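About Grulis

Grulis makes one product, a hand-held gripper called the Grata. You hold it, you pick things up with it, and a camera on the tool records how you did it. Customers use those recordings to teach a robot arm to do the same job. We sell the Grata as a kit or ready built, and we repair every one we sell.

The firm was started in Trindville by Relu Stoica, who had spent several years fitting grippers to robot arms in packing plants. The arms were good. The programming took weeks, and each time a customer changed the shape of a carton it had to be done again. Showing the arm what to do with a tool in the hand was quicker, but the tools on sale were either very dear or came apart after a few days of steady use. The first Grata was built on a kitchen worktop and weighed far too much. The present one weighs 358 grams without the camera.

We moved into our unit on Kang Road in June, three years after the first kit was sold. The ground floor is stores and packing. Assembly and checking are upstairs, along with the office.

What is in the kit

The kit contains both finger assemblies, the body, the trigger, the camera mount, all screws and bushings, and a spare pair of pads. You will need a small cross-head screwdriver and a 3 mm hex key. Most people finish the build in an afternoon. The printed guide covers it step by step, and the same guide can be sent by email if you lose yours.

The camera itself is sold separately. Some customers already have one they like, and the mount takes most small action cameras.

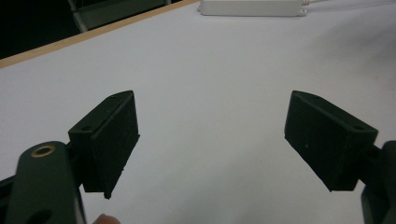 Every ready-built Grata is opened and closed 400 times before it is packed. We check that the pads meet squarely at the tips and that neither arm has side play at the pivot. If there is play, the tool goes back to the bench and the bushing is changed. The same check is done on repairs, whatever the fault was when the tool came in.

The pads are the part that wears. Each one is held by screws and can be changed without taking the arm off. How long a pair lasts depends on what you are lifting. Cardboard is hard on them, and glass and smooth plastic hardly mark them at all. We keep pads in stock and post them the same day if the order reaches us by midday.

How we test

We do our recording trials on an ordinary table. A customer's workplace is seldom a tidy laboratory, and we would like to find the awkward things before they do. Pale surfaces are one of them. Early on we had trouble with the picture washing out on white worktops, which made the edges of the fingers hard to pick out. Dark pads and a lower exposure setting cured most of it. The recommended settings are on the last page of the guide. 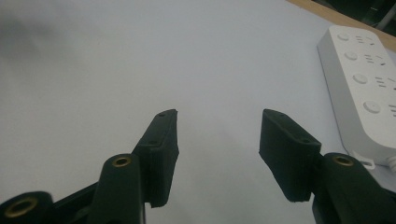 The Grata with its fingers open, beside a white power strip.

A trial normally has two parts. First we run the tool with nothing in it, so that the opening width can be set against what the camera sees. Then we do a set of pick-and-place tasks, which are the same from one trial to the next. Results go in a log, and customers can ask for the pages that cover their own tool.

Repairs and returns

A repair costs £58 plus return postage, and that covers labour and any small parts. Broken bodies are charged extra and we will always ring you first. Tools usually go back within a week. If yours is under a year old and has failed in normal use, there is no charge.

We do not repair tools made by other firms. We are asked quite often, but we cannot get the parts.

Schools and colleges

We lend kits to schools and colleges for a term at a time. There is a deposit, which is returned when the kit comes back complete. The loan includes the guide and a set of short exercises that need nothing more than cups, blocks and a clear table. Pupils under 16 should have an adult with them for the assembly, as some of the parts are small and the springs are stiff.

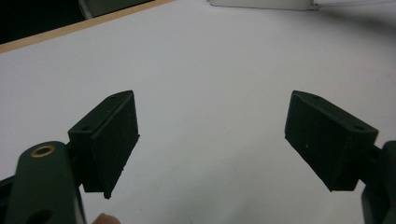

Kang wrote to us after a term's loan to say that the class had the kit together by the second lesson, but that the trigger was too long a reach for smaller hands and they had ended up taking turns, one to hold and one to squeeze. A shorter trigger would have been welcome, the letter said, and so would a second copy of the guide.

Loan kits now go out with two copies of the guide. The shorter trigger is on sale as a spare part and fits all Gratas, including the older ones.

Visiting and contact

You are welcome to come and try a Grata before you buy. Please ring or email first so that we can have one set up for you. There is parking at the back of the unit, and the stairs to the first floor are steep. If stairs are a difficulty, tell us when you book and we will bring the tool down to the packing room.

Orders, spares and repairs are all handled by the office in Trindville.

Page last updated July 6, 2025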